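Projects > Student Reports > Robotics Visit
2 min read

Our class went to the Skeltov open day on 2026-04-15 to see the Kamata laundry demo. The flyer promised "housework, solved." I had doubts in February when we signed up, and I still have them. 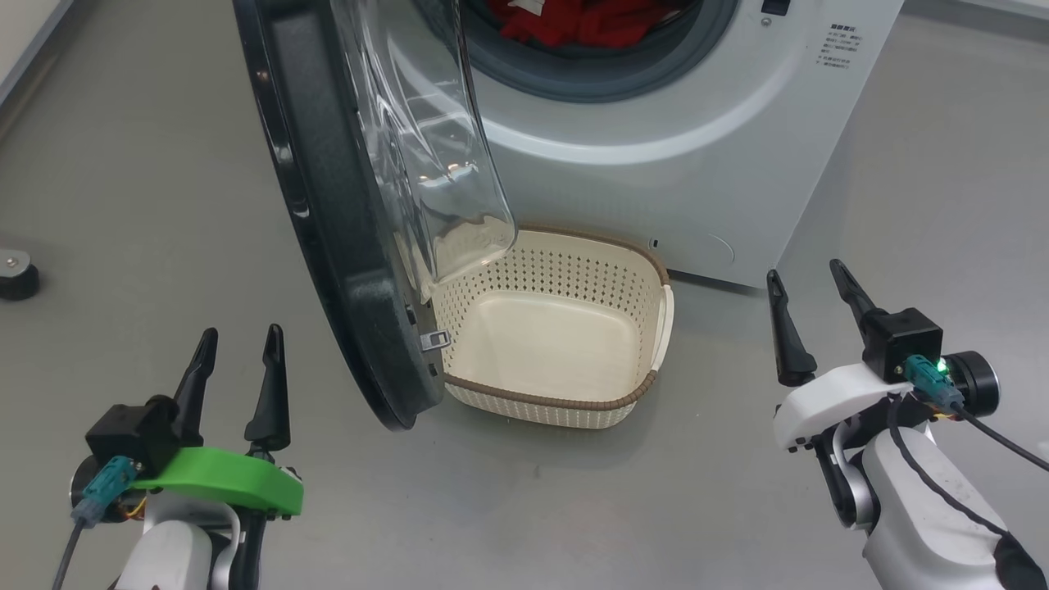
Two grippers in front of the open washer, red laundry in the drum.

The job was to move one load into a basket. Our guide said the team had recorded 139 practice runs, but she couldn't tell us how many had failed. We got to watch for 8 minutes – not long enough to judge anything. I asked about mixed loads, socks and wet towels, and was told those were "next." 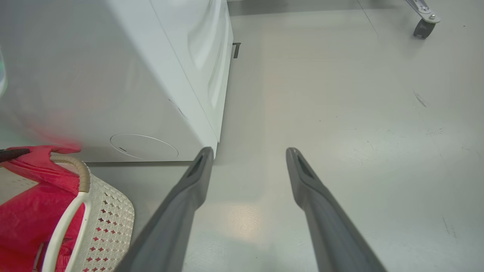
My other problem is cost. The arms are priced at 3,675 dollars each, and you need two. For our project I would still pick the task, but with a plain log of every attempt.

Recent reports
Import: Sorting Parcels by Size
A Day at the Cernenach Workshop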